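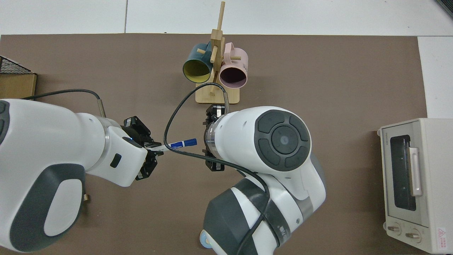
*Evis dual-arm cell, marker handover. Inspected 2018-02-18, R. Mathur.*

- [x] E-stop, both sides
- [x] Grip force reset after the dropped-pen fault
- [ ] Cable slack — **open** 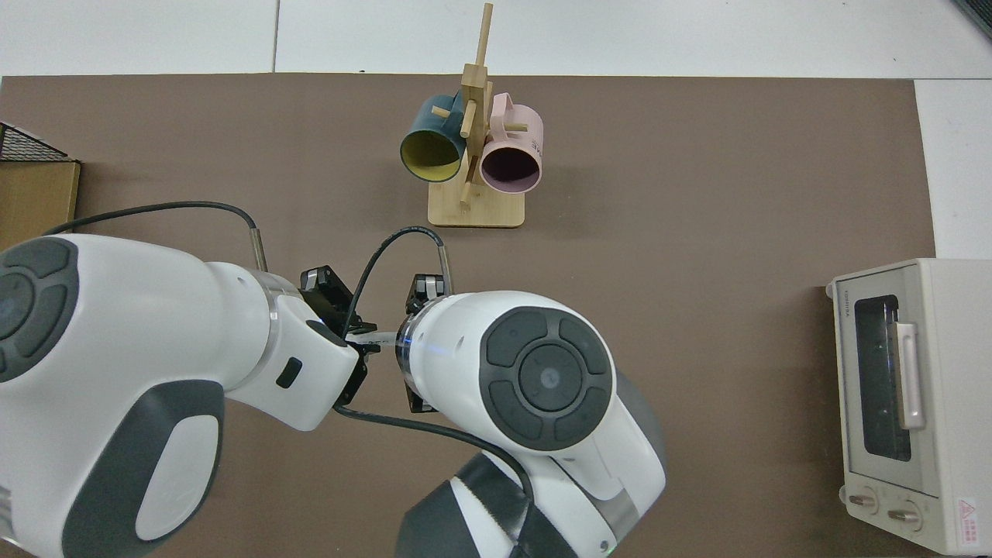

Cable snag is my big one, and I'm so glad Muthu caught it early! The arm faulted on a tugged connector at cycle 328. With black cables looping up over the arms near the grippers, I want every loop clipped before the next run.

- [x] Joint 2 error log cleared
- [ ] Handover retest, 22 passes

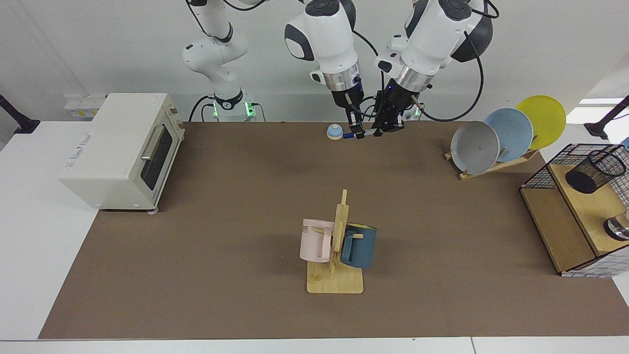 Can we restart after a cable fault without a full check?

Reseat the connector, jog both arms at slow speed, then get a second sign-off.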